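Tullelari Makers Forum > Out and About > Rajput open day, went along

ridgegum
Posted May 28, 2022
Got back from the Rajput Automation open day at the Tullelari industrial estate. Free entry, sign in at the desk, closed shoes required. I'd put my name down in February and forgotten until the reminder came through.

They had the front half of the shed open. The big palletiser was fenced off and running the same stack of empty cartons over and over. Past that was the Motau room, Motau being what they call their small bench arm project. That was what I went for. It's two arms on a table, and when I was in there they were handling bits of cardboard, picking a piece up, standing it in a holder, letting go.

The talk went for 30 minutes and was mostly about Flendo, the software they use to teach the arms. You move the arms through a job by hand, repeat it a lot, and it learns from the recordings. They said the cardboard job had 373 recordings behind it.

Sausage sizzle out the back, $3. Parking was poor.

boxheadpete
Reply #2
373 goes at putting cardboard in a slot? I can train a new starter on that before smoko.

What sort of cycle time were they getting?

ridgegum
Reply #3
I timed one at 17 seconds from touching the cardboard to letting go. Others were slower. A couple of times it stopped and the operator put the piece back and started again.

tinsnips_2
Reply #4
17 seconds is hopeless for anything with a margin on it. I run a carton erecting line and we'd be broke in a week. A vacuum cup and a fixed stop would do that job and you wouldn't need a computer at all.

Did they say who it's for?

ridgegum
Reply #5
Short run packaging, offcuts, repair work. Stuff where the piece is a different shape each time. They didn't name a customer and someone did ask.

marlowsdad
Reply #6
I was there too, in the afternoon group. I think tinsnips is being a bit hard on it. A vacuum cup is fine on clean flat board. Try it on a torn edge or where the flutes are showing and you'll lose suction half the time. The pieces they were using looked hand cut to me and they weren't square.

My son liked the palletiser more, for the record.

tinsnips_2
Reply #7
Then don't feed it torn board. Fix the step before. I've seen a lot of money spent on clever machines to deal with a problem someone made upstream with a blunt knife.

marlowsdad
Reply #8
Fair enough in a factory. They were talking about recycling and repair though, and you don't get to choose what turns up.

kelpie_cad
Reply #9
Questions for those who went:

Are the grippers bought in or made there?
Is there force feedback, or does it just close to a set width?
Is Flendo for sale yet?

ridgegum
Reply #10
Don't know about the grippers, didn't ask.

Force: the presenter said they limit the motor current and that's all they do for now. I took that as no proper force sensor. Marlowsdad might have heard something different.

Flendo is not for sale. There's a trial for schools and TAFEs, limited to 20 places this year, and there was a form at the desk.

marlowsdad
Reply #11
Same answer on the current limit in our group. They also said cardboard was a good thing to learn on because it's cheap and it crushes, so you can see straight away when you've squeezed too hard. I hadn't thought of that.

boxheadpete
Reply #12
OK, that makes a bit more sense. Still think they should have shown a job people actually pay for. My wife's cousin drove two hours for that.

Was the holder something special or just a printed wedge?

ridgegum
Reply #13
Couldn't tell you how it was made. Black, triangular, two sloping sides with the cardboard standing up between them. It sits on the table below the gripper. The second arm is on the rail at the side of the table. It wasn't doing much while I was watching, and I didn't see a job that needed both arms at once. They said those were planned for the next open day.

Kelpie, I've still got a spare copy of the trial form if you want it for the college. I'll bring it to the next meet along with the talk handout. Pete, this is the piece going in the holder, tab at the top and the long strip down.

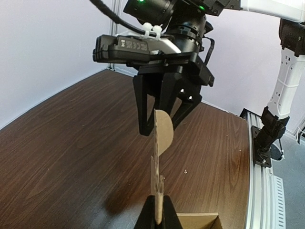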